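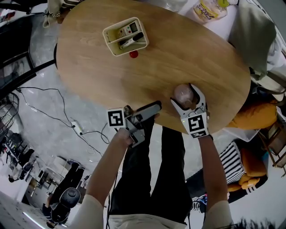

Is it worth building a pair of hand-held grippers at home to teach a robot arm to tidy up?

Only if you enjoy the building and have an arm to teach at the end of it. The grippers are the easy part. The recording, the sorting and the endless fiddling with clamps and cables take far longer, and the arm will still be slower than you are at putting a pen away.

With that said, plenty of people are going to do it anyway. I did. What follows is a page of tips from the bench and the living room, in no strict order, from someone who has read a lot of cheerful build guides and believed too many of them.

Before you order parts

Hold a working gripper first. The guides talk about weight in grams, which tells you very little about what your wrist will feel like after an hour. The shared workshop I belong to, Prerkora, had an older pair on a shelf and I spent an evening picking up corks with them. I changed my mind about the trigger position that night and saved myself a reprint.

Be suspicious of any parts list that ends at the gripper. Mine, for the kit called Gison, left out cable ties, strain relief, a second power strip, spare screws and anything to lay the finished tool down on. I'd put the missing bits at a quarter of the cost.

Also be suspicious of "fits any hand." Print the handle alone, in the cheapest setting your printer has, and hold it while you do something boring. If your little finger goes to sleep, scale it up.

Cables

Run them down along your body and not off to the side. A cable hanging from the outside of the wrist pulls every time you reach across, and you'll correct for it without noticing, and then the arm will learn your correction. Down the forearm and along the side of the chest works for me. Others swear by over the shoulder. I found that it tugged when I leaned in.

Leave a loop at the elbow big enough to bend fully. Test it with the arm folded tight before you tie anything off.

Once they reach the floor, treat them like any other trailing lead. Power cables looped across concrete are fine while you're sitting down and a good way to fall over when you get up for coffee. Push the loops toward the wall, put the power strip where you can reach its switch without standing, and tape down whatever crosses a walking path. Cloth tape comes up cleaner than duct tape.

Don't plug a fan into the same strip and then wonder about noise on the line until you've tried it with the fan somewhere else. I chased a flickering reading for most of February. I'm still not certain it was the fan, but the flicker stopped when I moved it.

Markers

The square black-and-white markers have to be flat. Slightly curled counts as not flat. Paper glued straight onto printed plastic curls at the corners as soon as the room gets damp, and the tracking goes off by an amount small enough that you'll blame something else. Glue the paper to a stiff card first, let it dry under a heavy book, then mount the card.

Matte paper only. Glossy photo paper looks sharper to you and washes out under a ceiling lamp.

Leave the white border on. People trim it to make things neat, and then complain the marker can't be found. The border is part of the marker.

I mount one on the side of the left tool and one on the front face of the right. Guides will tell you they must match. They don't have to match, they have to be visible and they have to be written down correctly in the settings file. If yours get hidden by your own knuckles, move them.

The table

Whatever you use, use the same one for a good while. I know the advice is to vary everything from the start so that the arm copes with any room. My results from doing that were poor, and I suspect the people giving the advice had a great deal more material than one person at home can make. Get one table working, then move.

Light wood is pleasant to work on and gives decent contrast with most things. The catch is anything pinkish or beige, which can get lost against it in the dimmer corners. If you're using objects like that, check a still before you do a whole evening of takes.

Round and oval tables are awkward because there's no straight near edge to line yourself up with. Put a bit of masking tape on the floor for the chair.

A small divided desk organizer is about the best practice target there is. It's cheap, it has edges to miss, and you can set it anywhere. Put ordinary things in it such as a remote control and a marker pen. Take the batteries out of the remote unless you want the television changing channels.

Small flat stuff is a poor choice for beginners. Bottle caps, buttons and coins are below what a home-built jaw can do reliably, whatever the videos show. Start with something rounded and soft enough to give a little.

Jaws

Stick-on rubber wears in patches. The kit's own pads went smooth at the tips in two weeks and the seller, Condori, suggested I was squeezing too hard, which may be true but isn't much help. Bicycle inner tube, cut to size and stuck on with contact cement, has lasted better. Roughen the plastic first and clean it with alcohol, or it will peel.

Check that both jaws meet along the whole length. Close them on a strip of paper and pull. If it slides out at the tip and grips at the root, shim the tip with one layer of tape and try again. Don't bother with feeler gauges.

Don't oil the slides. Dust sticks to the oil, and then you have paste. Dry graphite from a soft pencil is enough.

What to wear

Plain clothes, short sleeves or sleeves rolled well up. Loose cuffs catch in the mechanism. I had read that clothing made no difference to the training and I have no way to prove otherwise, but a dangling cuff across the marker certainly makes a difference to the tracking.

Take off your watch. It clicks against the housing and scratches both.

Recording

Keep takes short. Pick one thing up, put it where it goes, stop. Every guide I've seen tells you to keep the camera running and chop it up later. You won't want to. Chopping up long recordings is dreary work and you get careless at it.

Sit the same way each time, or at least put the chair back where it was. Cushions matter more than you'd guess, and a thick one raises your eye line enough to change the view.

Move things you care about out of reach of your elbows. Coffee included.

Stop before you're tired. When I sorted my folder, it held 2,849 takes, and 2,410 of those were worth keeping. Nearly all the bad ones were from late in the evening, after I'd told myself one more batch. I'd have lost nothing by going to bed.

Throw out takes where you fumbled and recovered, at first. There's a school of thought that says recoveries are valuable. Perhaps they are, if your arm can already do the plain version. Mine couldn't, and it copied the fumble faithfully.

Name the folders by task and table. Do not name them "new," "new2" and "final." I have a "final_real" that I still haven't dared open.

Lights on the tool

If your gripper has an indicator light, learn what it means before you trust it. On mine, green means the board has power. It does not mean that anything is being saved. I lost an afternoon to that. Look at the file size on the computer after the first take of every session.

If the light is bright enough to reflect off the table, a dab of white nail polish will calm it down.

Claims I'd ignore

"Works in eight hours." Eight hours gets you a tool that opens and closes. Add a couple of weekends for the tracking and, if your printer is like mine, another for reprints.

"No soldering." There was soldering.

"Your arm will learn it overnight." The computer will be busy overnight, certainly. A club over in Vomirport showed a clip of their arm loading an organizer without a miss, and when I asked how many tries the clip had taken, the answer was a long one with no number in it. My own arm gets a marker pen into the front compartment more often than it doesn't, on my table, in daylight. Move the organizer a hand's width and it starts poking the wood.

"Saves time around the house." I've put a great many pens away by hand to get this far.

Putting it all away

Coil the cables loosely and hang them. Tight coils crack the insulation near the plug, and that's where the strain already is.

Store the grippers with the jaws slightly open so the pads don't take a set. Keep the markers face up and out of the sun, which fades the black sooner than you'd expect from a window ledge.

Wipe the pads with a damp cloth, no detergent. Then check the screw at the trigger hinge. It works loose on every one of these I've handled, and thread lock in the blue grade holds it for a month or so.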